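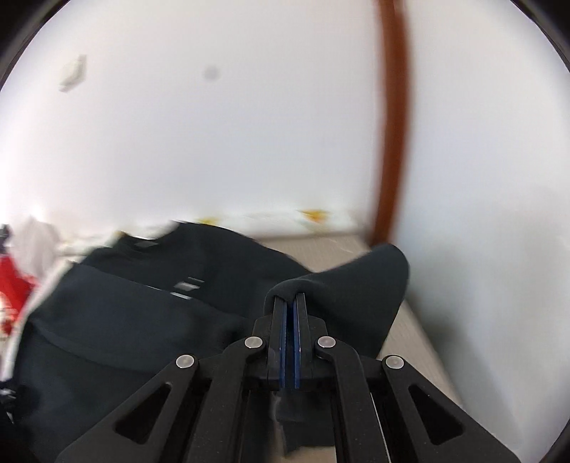

Luuk Van Acker says his Vikico pad pairs with his phone straight away, the little light goes solid and everything, and then Plandevia carries on as if it weren't there. He's tried it on two phones and wants to know if the pad is a dud.

I doubt it, Luuk! The same thing had me swearing at my own pad for a whole evening. Pairing with the phone and pairing with the game are two separate jobs, and the game's help screen only mentions the first one. So I've rewritten this section from scratch.

Part 3: Getting a Vikico pad to work in Plandevia

Last updated February 15, 2017 (Plandevia build 184)

Before you start

You need the game on build 184 or later. The build number is in tiny grey print at the bottom of the title screen. Older builds do have a Controller menu but it doesn't save anything, so don't waste your time on it. You also want a fair bit of charge in the pad, 20 per cent at the very least, as mine drops the connection below that without any warning.

If you've ever used the pad with another phone or a tablet, turn Bluetooth off on that one first. The pad will always run back to the last thing it was friends with.

Pairing with the phone

1. Close Plandevia completely. Swipe it away, don't just go back to the home screen.

2. Hold the Home and Y buttons on the pad together for 8 seconds, until the light goes from slow blinking to fast blinking. Let go too soon and you get the slow blink again, which is the wrong mode (it's for the maker's own app, and Plandevia can't see the pad in it).

3. Open Bluetooth on your phone and pick the entry that says Vikico Game. There may be another that just says Vikico. Leave that one alone.

4. Wait for the solid light.

Note: if only the plain Vikico entry turns up, forget it in the Bluetooth list, switch the pad off and go back to step 2.

Pairing with the game

5. Open Plandevia and tap through to the harbour. Don't go to Settings from the title screen – the Controller menu there is a different one, and it's only for menus. Yes, I know.

6. From the harbour, tap the cog, then Play, then Controller, then Find.

7. Press A on the pad when the game asks. You'll get a buzz on the phone and a small pad symbol next to your coins.

8. Tap Save. There's no reminder if you back out without saving, and you'll be doing the lot again tomorrow.

That's the bit I think Luuk is missing, steps 5 to 8.

Setting the buttons

The standard layout puts Jump on B and Cast on A, and I can't get on with it at all. Femke Van Beek sent me hers and I've used it ever since: Jump on A, Cast on the right trigger, Map on Y, and B left empty so you don't drop your lantern by mistake in the caves. To change a button, hold your finger on its name on the screen until it turns yellow, then press the one you want on the pad.

Set the stick dead zone to 8. It starts at zero, and on a pad that's had some use your character will wander off to the left all by themselves. If 8 isn't enough go up in ones.

Caution: Reset All on this page doesn't only reset the buttons. It also wipes your saved camera angles and your chat shortcuts, and there's no undo. Ward Van Loon lost a year's worth of chat shortcuts that way. Take a screenshot of the page before you touch anything.

Caution: don't update the pad's own software while it's paired. Unpair, update, then pair again from step 2.

If it still won't work

The symbol shows but nothing moves: you're probably in a town where touch is forced on. Walk out of the gate and try again.

Error 199: the game has found two pads. This happens with some keyboards too. Turn off everything else on Bluetooth and press Find again.

The pad works but it's slow: turn off battery saving for Plandevia in your phone's settings. This made a huge difference on mine, I went from falling off every single bridge to falling off most of them.

It drops out whenever a call comes in: no fix that I know of. Wim Verbruggen uses flight mode with the wifi switched back on, and says it's fine so long as you don't mind missing your mum.

Part 4 is playing on the telly, and you'll want the pad saved and working before you start on that.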